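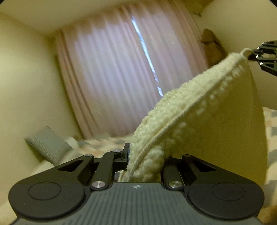

Recording a two-handed blanket fold with the hand-held grippers

This page is for new members of the Tasska group who have signed up for the bedding task and are wondering why a robotics club has asked them to tidy up. The answer is in the Dreltside entry rules, section 30, which I recommend for anyone having trouble sleeping.

You will need a pair of grippers, both charged, the task card, and a fleece blanket with a proper seam or border. Flat sheets come later, once you have learned to lose gracefully.

Before you start

Check out the grippers under your own name in the Ko log. Last May one pair was signed out to "me", and we are still holding interviews.

Squeeze each trigger fully, then let go. The jaws should close square and open without a pause. If one finger lags, tighten the pivot screw a quarter turn and try again. A quarter turn is less than you think. Shuk-fan Kong has a jar of stripped screws she will show you if you ask, and also if you don't.

Wipe the dust off the housings while you're there. It makes no difference to the recording, but it does to the person who gets them next.

The fold, step by step

1. Spread the blanket over the bed with the fleecy side up. Rumpled is fine. Perfectly flat is suspicious, and the model learns nothing from a bed that has already been made.

2. Start the recording and hold both grippers still, jaws open, while you say the take number out loud. Say it clearly. Take 201 exists in our set four times over owing to mumbling.

3. Bring the first gripper in low and take the edge near one end. Close on the seam and a bit of the pile together. Fleece on its own squashes to nothing between the pads and then slides out when you lift, usually just as somebody walks in to see how you're getting on.

4. With the second gripper, find the far corner. If there's a loop or a tag, use it.

5. Lift both hands together until the edge between them comes up off the bed. Slow is good. The software drops any take where a gripper swings too fast, and it will not tell you until you've done 20 of them.

6. Let the cloth hang and settle before you carry on. Tsehay Mersha counts to three under her breath. I hum, and have been asked to stop.

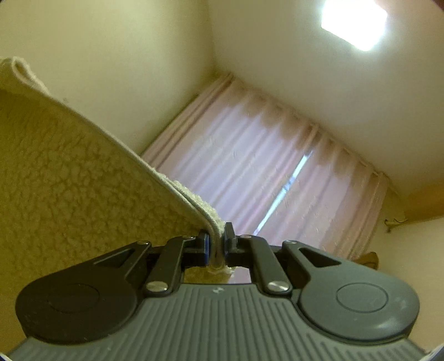
7. Check your grip before you move again. You want the border caught between the pads with a small fold of fleece bunched in the gap. If only a few tufts are in there, put the edge down and take it again. A re-grasp is useful data – a dropped blanket followed by language is not.

8. Carry the held edge across to meet the opposite one, lower it, and open the jaws before you pull away. Everyone forgets this once. You will unmake the bed in a single movement and it will be your best-looking take of the day.

9. Hold still again, then stop the recording.

Common problems

The tracking drifts. You are probably waving the grippers at a blank ceiling. Keep something with edges in view: a curtain, a corner, a bit of furniture.

The daylight is too strong. Draw the curtains. A thin gap is all right.

Your wrists ache. Swap with your partner and do the labelling for a while, after which your wrists will seem like a minor matter.

Uploading

Copy the takes to the Gumar drive before 6 p.m. and write one line of notes for each. "Went fine" isn't a note. "Lost left corner, picked it up again" is. The folder currently holds 1127 takes, and Shuk-fan reads every line.

Put the grippers back on charge and fold the blanket by hand, which takes four seconds and is very annoying.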